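4.2 Theme review delays and what authors do about them

We looked at 252 theme submissions from the Plulora directory, all of them free themes, all with a public review ticket. Tickets were read by hand by two of us (Kandpal and Benmoussa), disagreements settled by talking it over. The export was taken on December 23, 2023 and anything opened after that is left out. Comments on the tickets came to 2798 once bot messages were stripped.

First thing - waiting is not one thing. A ticket can sit because no reviewer has picked it up, or because the author has gone quiet, or because both sides think it is the other's turn. The directory shows all three as "in review". We coded them apart wherever the comments let us. Where they did not, the ticket went into a fourth group, unclear, and stays out of the comparisons below.

Author-side waiting was the larger share for first-time authors. Mostly small stuff. Missing license lines for bundled fonts and header images, text strings not ready for translation, a screenshot that shows something the theme can't do out of the box. Returning authors hardly ever got stuck on those. They got stuck on options panels, wich the guidelines treat in one short paragraph that reviewers read in different ways.

Demo content matters more than we expected. The stock demo has long posts, nested comments, and very wide images in odd places. Authors test against their own demo instead, and the layout breaks when the reviewer loads the stock one. For our own checks we used a plain post with one wide featured image and a caption, the same post in every theme, so that cropping and caption handling could be compared.

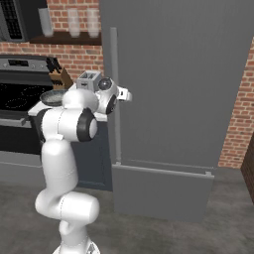 Figure 3. Simulated kitchen with white robotic arm.

Three kinds of failure came up again and again with that post. Caption pushed under the sidebar at tablet widths. Featured image stretched when the theme set a height in the stylesheet but left the width alone. Image printed twice, once by the template and once by the content, on single post pages only. The last one was flagged in some tickets and let through in others, same reviewer in two cases.

Bradcombe is the clearest case of a long ticket. A rewrite of an older theme, submitted in July under the same name, then resubmitted under a new one after the reviewer asked for it to be treated as a separate theme. The ticket was closed and reopened. The older theme had 200 child themes listed against it at that point and the author did not want to break them. Reasonable. But the guidelines at the time said nothing on major rewrites, so every step had to be argued from scratch.

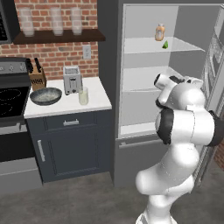
Flastdale went the other way. Small theme, no options panel, one sidebar, approved after 5 comments. The author had run the checker before uploading and pasted the output into the first message. We saw the same habit in other short tickets, though we can't say that it caused the short wait - careful authors may just write cleaner themes.

Rastogi is harder to place. Code was fine by the second round. What held it up was an upsell notice in the dashboard, taken out, put back in a smaller form, questioned again by a second reviewer who had not seen the first exchange. Handovers like that are easy to miss in the counts since the ticket number stays the same.

Some limits. Hand coding, two coders, one directory. Private email between authors and reviewers is not in the export and a few tickets clearly refer to it. Themes withdrawn before a reviewer was assigned leave no public ticket at all, so the sample leans toward authors who stuck around. We also did not look at updates to themes allready live, which go through a shorter check and are covered in 4.3.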